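Arm Cell Budget FAQ – for anyone putting in an equipment request

Kept up by Yvonne Whiteley. Technical answers mostly from Boyang Du. Last tidied in August, prices move, check before you copy a number into a form.

Who is this for?

Anyone at Prudholm planning a tabletop arm cell. One arm, one gripper, one table. Mobile bases are on a different page.

What do I need to put on the request form?

Arm, gripper, cameras, table, backdrop, props, spares, training hours. Most forms come back to me with arm and gripper filled in and everything else blank. Please don't do that. The blank lines are where the overspend comes from.

What goes under "props"?

Whatever the task handles. For the mug task that's mugs, a mug tree, a wire rack, a milk carton. Household stuff, bought from normal shops. Still needs a line.

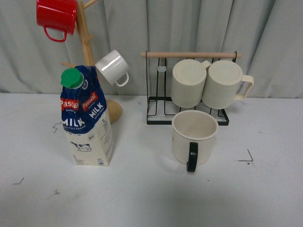 Buy doubles of anything that can chip. Same model, same order, becuase shops change their ranges and then your second mug has a different handle and the old recordings don't match. Keep the receipts in one envelope. Finance wants them all together, not one at a time by email.

How much for props, then?

236 for the first set. That covered the lot, doubles included. Put it under consumables, not equipment.

Which arm should we ask for?

Depends on reach and payload. For kitchen items, small is fine. We got quotes from Kekov and Clera. Kekov was cheaper up front, Clera included the controller and the mounting plate. Once those were added to the Kekov quote the gap was small. Ask both for a full quote with the same list of parts. Don't compare the headline prices.

Does the gripper come with the arm?

Usually no. Separate line, separate lead time. Ask these before ordering:

What's the max opening, with your fingers fitted
Are fingers replaceable, and what does a pair cost
Does the cable come with it, and how long is it
Who supplies the mounting adapter

The adapter one has caught us twice. Small part, long wait.

How long does delivery take?

Nine weeks for the last arm, from signed order to crate at the door. Gripper was four. Order them the same day anyway. Curtain and table can be bought locally.

Can we skip the backdrop?

You can. You'll regret it at the labeling stage. Plain gray curtain, hung from a rail, cheap. Leave enough width that it still folds a bit when it's pulled across.

How much cable?

More than you think. Measure the full route with the arm stretched out, then add slack, then add the run to the controller. Short cables pull at the connector and the connector is the expensive bit. Ask for strain relief at the wrist – it's a few extra on the quote and worth it.
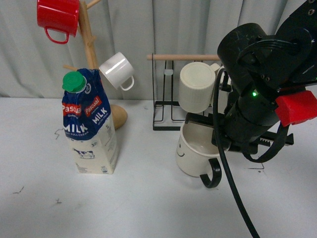
Should we lease or buy?

Buy if the cell will run for more than a year. Lease if it's a single project with an end date, and read the return conditions first. Pretorius does leases but charges for cosmetic damage, so get that part in writing.

What about spares?

One spare pair of fingers, one spare cable, a bag of bolts. Minimum. If the project is longer than a year, add a second wrist camera. Those are small and they get knocked.

What ceiling can I sign off without a second approval?

3000 per line. Not per request, per line. Splitting one item over two lines to get under it gets noticed, and Yvonne has to write the email.

How many cameras?

One at the wrist, one looking down at the table from head height. Two is enough for tabletop work. The wrist view is the one you need when it's lining up on a handle or the edge of a rack, so don't economize there. Check minimum focus distance. A camera that can't focus close is cheap for a reason.

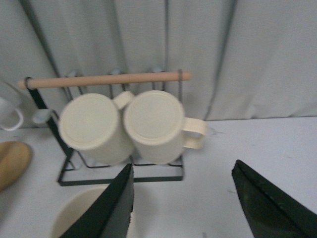 Budget for the bracket too, and the short cable, and half a day of somebody's time to calibrate. Calibration again every time the bracket gets moved. Boyang keeps a log by the controller, please fill it in, the last three entries are blank apart from the initials.

Do we need a special table?

No. Heavy, flat, white top. If it wobbles when you lean on it it'll wobble when the arm stops hard. Marker and scuffs on the surface are fine for most tasks – don't request a new top over that, I've had two of those already.

Is training included?

Kekov gives a half-day online. Clera comes on site but bills travel. Put the hours down either way, for the trainer and for whoever's sitting in.

My request was sent back. Why?

Missing quote, missing lead time or no spares line. Check those, resubmit on the same form, don't start a new one. If all of those are there, ask Yvonne.

Who do I contact?

Money and forms – Yvonne Whiteley. Parts, fit, cable lengths – Boyang Du, mornings are best, after 2 he's usually running the arm and wont see messages.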